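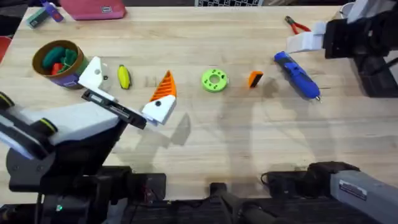

Two robot arms over a butcher-block table, with a brown cup near the left gripper.

Well, the second edition of my little ebook, Clurkholm by Night, is finally up! I pushed the files out in January after one last fight with the table of contents (the links kept landing a page early, which drove me nuts) and you can grab it as an EPUB or a PDF from the usual download page.

If you bought the first edition you don't pay again. Just use the link in your old receipt and it'll hand you the new version – if you get the old cover, refresh the page and try once more. I've already heard from Santosh Joshi that his reader kept showing the 2nd chapter twice, so I fixed that and re-uploaded the EPUB. The PDF was fine.

What's new? There are 32 extra pages, mostly the walking routes people kept asking me for, plus a much longer chapter on the Briltmont side of the river. Pallavi Kushwaha went through the whole thing and caught an embarrassing number of typos, so thank you, Pallavi! I also redid all the maps in black and white because the color ones looked like mud on older e-readers.

A print version is coming too, but only a small run of about 500 copies, and I don't have a price yet. Bosgate is doing the printing and I'm still waiting on the proof. If you want one, drop me an email and I'll put you on the list – no money needed until they ship.

Next up is the audio edition, if I can ever get through chapter four without coughing.

90 shares | 6 comments

Recent posts
Picking a font for small screens
Why I dropped the color maps
Clurkholm by Night: first edition corrections

Contact | Copyright Rogério Lopes | Back to top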